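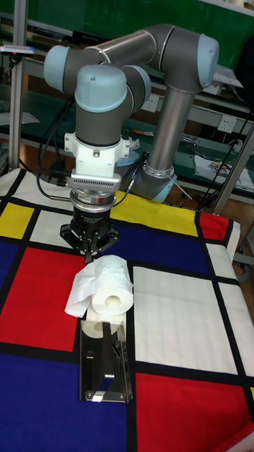
Cambiar el aire de un comedor sin comprar muebles es más fácil de lo que parece, y casi siempre conviene empezar por los textiles. Un mantel, unas fundas de cojín y un par de cortinas ocupan mucha superficie a la vista y se cambian en una tarde. Si las paredes son blancas y los muebles lisos, la mesa puede llevar todo el peso del color: un mantel de estilo Mondrian, con rectángulos rojos, amarillos, azules y blancos separados por líneas negras gruesas, ya decide por usted el resto de la paleta. Elija uno solo de esos colores y repítalo en dos puntos más de la habitación. El amarillo suele funcionar en una lámpara pequeña y el azul en la vajilla. El rojo cansa antes, así que déjelo para cosas que se guardan, como las servilletas.

Medir antes de comprar

La caída de un mantel de diario debe quedar entre 20 y 25 centímetros por cada lado. Con más, se engancha en las rodillas; con menos, parece prestado. Mida el largo y el ancho del tablero, sume la caída dos veces a cada medida y añada 5 centímetros si la tela es de algodón sin lavar, que encoge. En los dibujos geométricos hay que fijarse además en que las líneas corran paralelas al borde de la mesa. Una línea torcida se nota desde la puerta.

Si el mantel resbala, ponga debajo un muletón fino. También amortigua el ruido de los platos y protege la madera. Yo uso uno de Gavum desde hace años, lavado a 40 grados, y sigue entero. 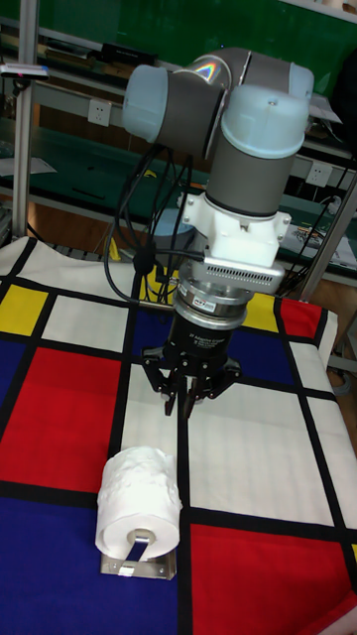
Mantel de cuadros de colores y un rollo de papel blanco a mano.

Cortinas

La barra se coloca más alta y más ancha que la ventana. Hortensia Ayala, que cose cortinas por encargo, deja siempre un palmo de barra a cada lado, para que la tela recogida no tape el cristal. En un comedor pequeño se agradece mucho. El bajo debe rozar el suelo o quedar un dedo por encima. Las cortinas que se quedan a media pierna acortan la pared.

Con un mantel muy vistoso, las cortinas van lisas. El lino crudo es lo más sufrido, aunque se arruga. Una mezcla con poliéster se plancha menos y cae mejor – el tacto ya es cuestión de gustos.

Luz

Una lámpara colgada demasiado alta deja la mesa triste y la coronilla de todos iluminada. Cuélguela a unos 75 centímetros del tablero y pruebe sentado antes de cortar el cable. Las bombillas, de luz cálida. Si en la habitación hay dos o tres puntos de luz, que todos tengan la misma temperatura de color, porque mezclar bombillas frías y cálidas estropea cualquier tela.

La pantalla de papel Ticona que tengo en el comedor se limpia con una brocha seca. Nada de trapos húmedos.

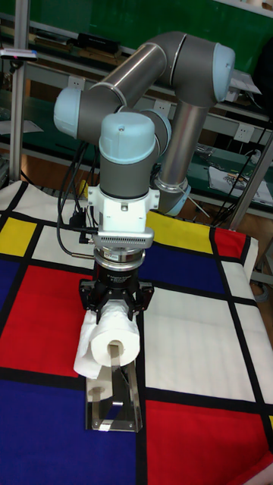

El papel, blanco; el color lo pone el mantel.

Manchas en telas de color

Primero se absorbe, sin frotar, y después se trata. El aceite se cubre con polvos de talco y se deja al menos una hora. El vino, con agua fría y un poco de jabón de lavar a mano. La cera se enfría con un cubito metido en una bolsa, se rasca con una cuchara y lo que queda se plancha entre dos papeles de cocina. Pruebe cualquier producto en una esquina del revés, sobre todo si hay rojo cerca de blanco.

En el primer lavado, agua fría y el mantel solo. Tiéndalo a la sombra y estírelo con las manos antes de colgarlo, siguiendo las líneas del dibujo. Si lo plancha, hágalo por el revés y todavía un poco húmedo.

Guardar lo que no se usa

Los manteles doblados en ocho acaban marcados. Es mejor enrollarlos en un tubo de cartón o colgarlos de una percha ancha, con un paño entre la barra y la tela. Yesenia Rengifo guarda los suyos en una caja plana bajo la cama, con una etiqueta que dice la medida, y se ahorra desdoblar cinco para encontrar uno. Revise la caja en febrero y otra vez al final del verano, y cambie entonces las bolsitas de lavanda.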